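Search this site Enter keyword Go

The Slow Return of the Town Repair Shop

When the last appliance repair counter in Hedness closed, the owner left a box of vacuum belts on the sidewalk with a sign that said "free." They were gone by noon. For years after that, a broken toaster in Hedness went in the trash, or it went in the basement, where it stayed.

The town now has 3 repair shops, all of them on or near Hegarty Street. The newest opened in January in a former shoe store. It fixes lamps, mixers, fans and sewing machines, and on slow afternoons it will look at a radio.

Rent is a large part of the story. Storefronts on Hegarty stood vacant for so long that landlords began splitting them up and offering short leases. A repair business needs a bench, good light, shelves and a door that customers can find. It can do without a display window and fresh paint.
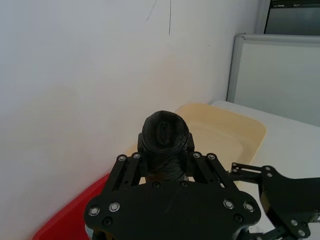
A plain white wall with a few scuffs and marks, and a metal-edged white panel near the corner.

Parts are harder. A shop can replace a cord or a switch from stock, but a cracked gear for a mixer may come from one supplier two states away. Grarkix, a parts wholesaler that most of the Hedness shops use, sells small orders with no minimum. Before that, a shop that needed one gear often had to buy a bag of them and hope another mixer broke the same way.

The shops charge differently. One asks a flat 53 dollars for any small appliance, parts included. Another charges by the hour but stops and calls when the bill reaches 85 dollars. Customers seem to like the phone call. Many of them say no at that point and take the thing home as it is, and the shop keeps only a bench fee.

Storage takes more thought than newcomers expect. Screws come off in odd sizes, and a fan in pieces fills more room than a fan. Most benches in town follow the same habit of one job to one tray, with the ticket inside, until the customer picks it up.

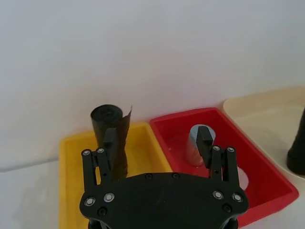

Storage trays in a row against the wall.

Sewing machines bring in the steadiest money. The older metal ones need oil, a belt and an hour of cleaning, and their owners will wait weeks for them. Newer ones with circuit boards are a gamble. If the board is bad, the usual advice is to sell the machine for parts.

Training is the open question. The people who learned this work at factory service centers are retiring, and the nearest evening course is in Nemiveck, a long drive in winter. Two of the shops take on a learner each summer, mostly to sweep, strip cords and watch.

RELATED STORIES
What to Ask Before You Leave a Sewing Machine
Hegarty Street, Block by Block
Nemiveck Evening Classes Add a Second Room
When a Lamp Is Worth Rewiring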